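6. Setting Up the Visitor Demonstration (Handwheel Task)

This section covers the Sornari simulation station used on open days. It assumes that the Jumex control software is installed and that the station computer has passed the start-up check in Section 5. The hardware cell is covered in Section 8 and is not needed for this demonstration.

6.1 Before visitors arrive

1. Start the station computer and log in with the demo account. Do not use the engineering account. It leaves the parameter menus open.

2. Open Jumex and select File > Load Scene > Iltance Handwheel. Loading takes up to 15 seconds. The progress bar may pause near the end.

3. Check the version number in the lower status bar. The open-day script requires scene build 334 or later. If an earlier build is shown, run the updater and repeat step 2.

4. Set the episode limit to 9. The demonstration stops by itself after the last episode and returns the arm to its start pose.

5. Turn the visitor display on and set it to mirror the operator screen. Set text scaling to Large.

Note: The visitor display does not show dialog boxes. If the picture on it stops moving, look for an open dialog on the operator screen.

CAUTION: Disconnect the network link to the hardware cell before a visitor uses the controls. Commands sent in linked mode are passed to the physical arm.

6.2 Checking the start pose

1. Press Reset. Wait for the status field to read READY.

2. Select View > Operator Camera. Other views hide part of the handwheel behind the arm during the approach.

3. Compare the view with the reference render. The arm is mounted on the pedestal at the left, the gripper points straight down with both green fingers open, and the fingertips are well clear of the black handwheel. The device stands on its base plate on the pale tabletop. 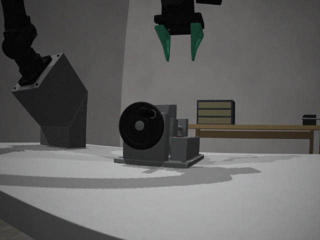 4. If the gripper is closed or tilted, press Reset again. If the fault remains, reload the scene.

6.3 Running the demonstration

1. Press Start. The Pfister policy is loaded by default. To change it, stop the run first.

2. Leave playback speed at 1x for the first episode. Higher speeds may be used after that.

3. To let a visitor take over, press Pause, select Manual, and hand over the controller. Manual mode times out after 6 minutes without input.

4. To return to automatic operation, press Reset and then Start. A paused episode cannot be resumed after manual input and is logged as incomplete.

Note: The success counter on the operator screen is cleared each time the scene is loaded. Export the log before reloading if the figures are to be kept.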